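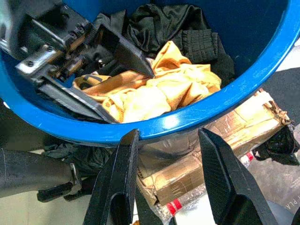 Progress report – Kandora cross-border policing project
Reporting period: second
Date: 21 Aug 2025

1. Where we are

Short version. Liaison desk in Zellau open and taking requests. Training on track. Shared request form agreed with both forces, finally. Data agreement still not signed, and that is holding up more than we'd like. Spend slightly under, see section 6.

Apologies that this is shorter than the last one, the Garba visit ate most of the drafting time. Annexes to follow by separate email.

2. Liaison desk

Desk has been running the full period. Staffed by two officers, one from each side, sharing a room at the district station. Phone line works. Secure email was down for the first stretch and requests went by courier, which was slow but nothing got lost.

Most requests are vehicle checks and address checks. Stolen farm machinery is the biggest single subject, then van thefts. Some drugs enquiries, fewer than the baseline study told us to expect. We think officers are still using personal contacts for those and not logging them. Raised with both commanders. They agree in principle that everything should go through the desk; practice will take longer.

Average turnaround on a simple check is now 5 working days. It was 10 at the end of the last period. Target in the grant agreement is two, so still some way off. The delay is nearly all on the return leg – the answer exists but waits for a signature. We have asked for the signing power to be moved down one rank on the Garba side. Decision expected in November.

Out of hours cover: none yet. Both forces say they can't spare anyone. We'd like to discuss with you whether an on-call phone would count against the staffing line or against equipment.

3. Training

Seven courses planned for the year, five now delivered. Subjects so far:

Request writing (twice, second time with the new form)
Handling evidence that crosses the border
Basic interviewing through an interpreter
Vehicle identification

Attendance good except the interpreter course, which clashed with a football policing operation and lost half its places on the morning. We'll rerun it for those who missed out, no extra cost, the trainer has agreed.

Feedback forms mostly positive. Main complaint is that the handouts are too long and too legal. Fair. The evidence handout has been cut right down and the rest will be done over the autumn. Several officers asked for something they can keep in the car. A folded card is in draft, both languages, and should be printed before the next course.

Women made up a bigger share of the group than last period but still below what we promised in the proposal. Part of this is who gets nominated. We've asked for nominations to come from station level and not just from headquarters.

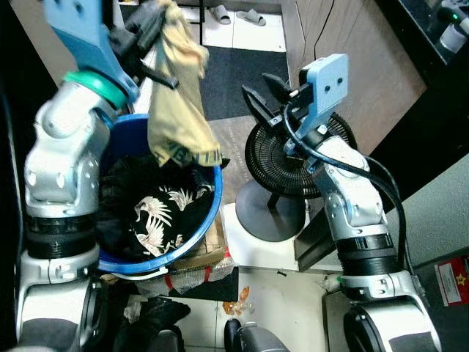
4. Data agreement

Not signed. Text was agreed by the working level on both sides in the spring, then went to the lawyers at Lerkside, who came back with changes to the retention clause. Current sticking point is how long a negative result is kept. One side wants it deleted at once, the other wants two years for audit. A compromise has been floated (short retention, audit log only, no personal details) and nobody has refused it so far.

Without the agreement the desk can answer single requests under the existing treaty but can't share lists. So the stolen vehicle index, activity 4.2, hasn't started. Software is ready and has been tested with dummy records. We are not going to load real ones until the signatures are in place, even though we've been pressed to.

If it's not signed by November we will need to come back to you about moving 4.2 into next year. Please treat this as early warning and not yet as a formal request.

5. Community side

Public meetings held in Garba and in two of the villages nearer the crossing. Turnout mixed. People wanted to talk about speeding lorries and the queue at the crossing, neither of which is in our remit, but the local commander took the points away and has since put a patrol car on the lorry route at school times. That did more for goodwill than our leaflet.

Leaflet itself has gone out to shops, garages and the farmers' co-operative. Tells people how to report a theft when the goods have probably gone over the border, and what to write down beforehand – serial numbers, photos, distinguishing marks. The farmers' co-operative has asked for more copies. Reprint ordered.

The complaints route is now up on both forces' websites. No complaints recieved through it so far. We don't read much into that yet, the page is hard to find and we have asked for a link from the front page.

6. Money

Underspent on equipment (vehicle index not started) and on travel (joint meetings held online when the road was closed). Overspent on translation. The legal texts went round more times than budgeted and each version had to be done again in full. We'd like to move part of the travel saving across to cover it, within the limit allowed without prior approval. Finance table in Annex B.

Audit visit went fine. One finding, missing boarding passes for a trip last year, since found.

7. Risks

Change of command at Garba. Incoming commander not yet named. The present one has been a strong supporter so a gap here would hurt. We've asked for a handover meeting.

Secure email. Fixed but the supplier contract runs out at year end. Renewal is with procurement.

Officer turnover at the desk. One of the two posts rotates this winter. Want an overlap of at least two weeks, not confirmed.

8. Next period

Sign the data agreement, or agree the fallback
Deliver the last two courses and the interpreter rerun
Get the card printed and into cars
Get turnaround on simple checks down again
Mid-term review, dates to be fixed with your office. We would prefer it in Zellau so the reviewers can sit at the desk for a morning

Comments on the draft logframe are still outstanding from your side, grateful for those when you have a momnet.
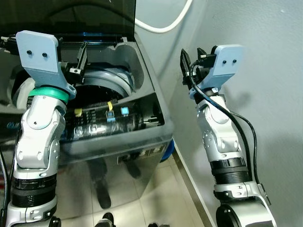
Two robotic arms either side of a top-loading washing machine, lid open.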